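Sulden Wrist Camera Kit: Gallery

Posted 16 Oct 2026

The Sulden kit puts a small camera at the wrist of a robot arm, close to the gripper. Valter sells it as a complete set with the camera, bracket, cable and viewing software. Our Prillport shop has carried it since September. The page covers what comes with the kit, how it goes on, and the kind of view it gives in a lab with several arms in it.

What you get
The standard kit costs $329. It includes the camera, one bracket, one cable and a hex key. A spare bracket is $44. The software is a download and runs on an ordinary laptop.

Mounting
The bracket clamps behind the gripper. Run the cable back along the arm and leave slack at each joint. Allow 39 minutes for a first install, including the software setup. After that it goes faster.

Orientation
The picture turns with the wrist. When the wrist rolls, the floor and ceiling can end up at the sides. The software can rotate the live view in 4 directions, but saved stills stay the way the camera took them.

View across a lab
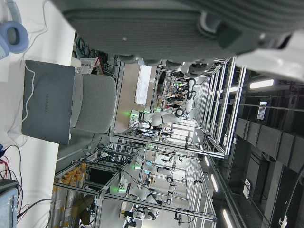
Part of the gripper housing always stays in view with the standard bracket. It is close to the lens, so expect it to be soft. Buyers who want less of it should order the Bae offset bracket, sold separately. Focus is fixed and set for the work area and beyond.

Ordering
Kits and brackets ship from Prillport. Include your arm model with the order so we can send the right clamp size.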